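Wotero rebrand – progress report to Himach, stage two

Last updated 22/04/2020

Quick one this time, full costs sheet to follow.

Where we are

Logo signed off in February, no changes since. Colour set locked after the third round. Brand guide at 30 pages, still missing the signage section and the bit on co-branding with Tosh. Print templates done – letterhead, comp slip, delivery note. Business cards on hold till the new phone numbers come through.

Banner ads

First batch of 40 delivered, all sizes, two headlines each. Tosh asked for the shorter headline on the narrow ones, so those were redone. Animated versions took longer than planned, file sizes kept creeping over the limit. Sorted now by dropping the fade at the end.

Website

Home page and product pages built on the test site. Old site has 492 product images, most too small or badly cropped. Around 30 can be used as they are. Rest need reshooting or replacing, and that is not in the current budget – see below. Menu works on phones, search doesnt yet. Contact form goes to the old address, to be fixed this week.

Trade brochure

Text in from Wotero, two weeks late but good. Needs cutting by a third to fit the page plan. Briso have quoted for print on the heavier uncoated stock, quote holds for a month. Cover still open, two routes on the table, we prefer the plain green one. Inside spreads set up and waiting for final captions.

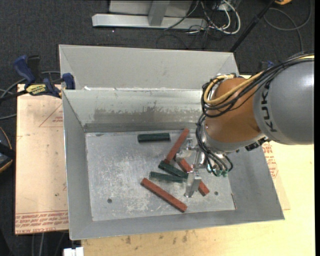

Money

Design spend on track. Web slightly over, becuase of the extra round on the product pages. Print not touched yet. We would like to move the unused launch event money across to photography – need a yes or no from Himach before we book anyone.

Next

Finish guide. Search working on test site. Brochure proof to Wotero, then Briso. Second banner batch once Tosh confirm the offer wording.

0 comments · 3 shares

We use cookies to keep this site working. Accept / Manage settings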